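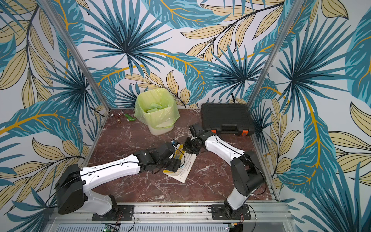

Workshop tips: setting up a two-arm bench for gripper trials

I have spent more of this spring than I care to admit watching machines try to handle a book. These are the notes I wish had been taped inside the toolbox lid when I started. They're aimed at anyone with a pair of small arms, a spare corner, and a tolerance for hearing plastic hit stone.

Pick your floor before you pick your gripper

Polished marble looks wonderful and has the grip of a buttered plate. A paperback on it will scoot away from a closing finger every time the approach is a hair off. I kept it anyway, since a gripper that can cope on a slick surface will cope on most others. If you want your numbers to look better, put down a cutting mat. If you want them to mean something, run every gripper on the same surface and write down which one it was.

Wipe it between sessions. A dry microfiber cloth is fine. Glass cleaner leaves a film that made the Ravn fingers slide one day and stick the next, and I lost an evening blaming the controller.

Both arms on one rail

Bolt both mounting plates to the same length of extruded aluminum across the front. Gerardo Cabanatuan talked me into this after my first layout, which had the arms on two separate stands that drifted apart like a couple at a party. With a shared rail, if something gets bumped, everything gets bumped together.

Snug the bolts, run the arms through their full reach a few times, then tighten again. Mark each plate's position on the rail with a paint pen. Masking tape works too, until it doesn't.

Busy walls are good walls

Plain white panels make any camera look like a genius. Mine have a tropical leaf print, all palm fronds and banana leaves, and the effect on the software was humbling. The Pangate camera had been finding page edges beautifully against white. With jungle behind, it began taking an interest in foliage.

If you're comparing cameras, do one run plain and one run busy. The gap between the two told me more than either spec sheet. Stretch the print flat, too, or every wrinkle becomes a shadow that moves with the sun.

What to put on the bench

Use things you already own. My standing list:

A book with a soft cover, opened near the middle. Opened near the front, it closes itself out of spite.
A small waste bin with a liner. Thin bags are a misery for fingertips and a very fair test.
A toolbox with latches. Good for finding out how hard your gripper can push before the wrist complains.
A few little metal fittings. Keep a count, for the sake of your vacuum cleaner.
One plastic toy part, any color your camera doesn't like.

Leave the clutter in when you test the book. A page turn on a bare bench is a party trick.

Turning a page with two arms

One arm holds, the other turns. It sounds obvious, and I still spent a week trying to do it with one.

1. Bring the holding arm in first, low and slow, onto the margin of the page that's staying put. Press lightly. You are keeping a book open, you are not kneading bread.
2. Bring the turning arm in from the opposite side and touch down near the outer corner.
3. Drag the corner inward a little until the paper bows. Close the fingers on the bow.
4. Lift before you sweep. Sweeping first gives you a crease, or four pages at once.
5. Let go past the spine and back straight up. Backing out sideways brings the page home with you.

Keep the elbows wide. Two wrists over one paperback is crowded, and the arms have no manners. I set a no-go zone down the middle of the book that only one gripper may enter at a time, and the clacking mostly stopped.

How the grippers got on

I ran 80 page turns with each of three sets of fingers, same book, same starting page, busy walls.

Wetton: hard fingers with narrow tips. Best of the bunch at metal fittings, worst at paper. They pick up a single page neatly or go straight through it.

Ravn: soft pads. Lovely with pages and with the bin liner. The pads collect dust and need a wipe with a damp cloth, or they turn from grippy to decorative.

Zisstead: somewhere in between, and dull in the best way. It didn't win anything and it didn't tear anything. It's what I leave on when someone else is coming to use the bench.

Jomar Talavera thinks I'm unfair to the Wetton set and that slower closing would fix it. I tried slower closing. It went through the page slowly.

Cables

Run the cable along the top of the upper link and leave a generous loop at each joint. Too tight and it tugs the wrist at full stretch, which looks exactly like a bad calibration. Too loose and it will find the toolbox handle. Put the arm in its most awkward pose, add the loop there, then tie it down.

Small circuit boards living near the front rail want some kind of cover if you're working with loose screws. I say this as the owner of a small circuit board that met a loose screw.

Controllers and stopping

I tried a gamepad, a pair of hand-held leader arms, and plain keyboard jogging. Leader arms win for anything with two hands in it. The gamepad is fine for the bin. Keyboard jogging is good for lining things up and for learning patience in small clicks.

Whatever you use, put the stop button where your elbow isn't.

Keep a dull log

Date, fingers fitted, wall, surface, what went wrong. One line each. My log is at 318 lines, a good many of which just say "two pages again." When the Ravn pads started slipping in March I could scroll back and see they hadn't been wiped in ages. Without the log I would have bought new pads, and then not wiped those either.

Last updated April 18, 2023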